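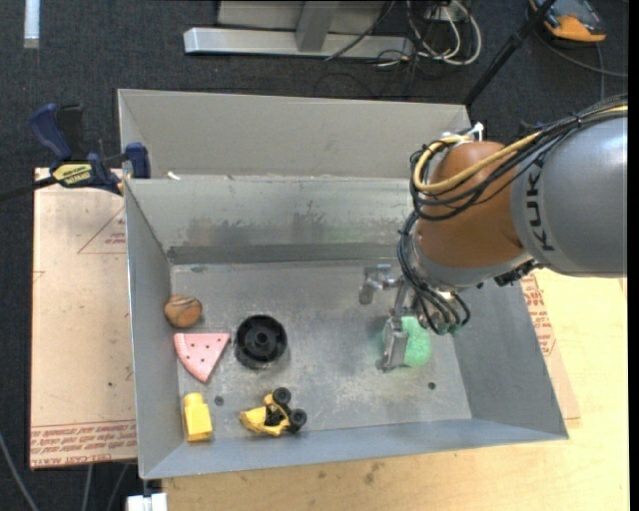
1/ Moving the workshop stock from Elport to Foley: what we've learned so far

We have been packing since January and most of the shelves are now bare. A few notes for anyone planning the same sort of move.

2/ Count first, pack second. Our list said 1631 items. The shelves said 854. The rest had been sold, scrapped or lent out years ago and never crossed off. It took two evenings to put right.

3/ Boxes. We bought 200 of the small double-walled ones and should have bought fewer large ones. A large box full of hinges can't be lifted by one person. Small for metal, large for cushions and lampshades.

4/ Label two sides and never the lid. Once they are stacked you can't see a lid. We write the room, the shelf and a number – nothing else. "Misc" is banned.

5/ Metal bins travel well but they scratch anything painted. Line them with old blankets. Charity shops will often sell you the torn ones cheaply if you ask at the counter.

6/ Van hire. We used Drundska for the first two loads and the tail lift was slow but fine. Ask how wide the van is between the wheel arches. The length on the website is no help if your bench won't go in flat.

7/ The road into Foley floods by the bridge after heavy rain. Allow nearly 42 minutes from Elport by the top road, more if the school run is on. We now leave at 6 am.

8/ Keep one box back for the last day: kettle, mugs, loo roll, bin bags, tape, a screwdriver, phone charger. Ours went on the first van by mistake and we had to buy a second kettle.

9/ The new place is called Nino, after the café that was there before. The sign is still up and we've grown to like it. Shelving goes in next, then the long bench. Heating is booked but the fitter hasn't given us a time yet.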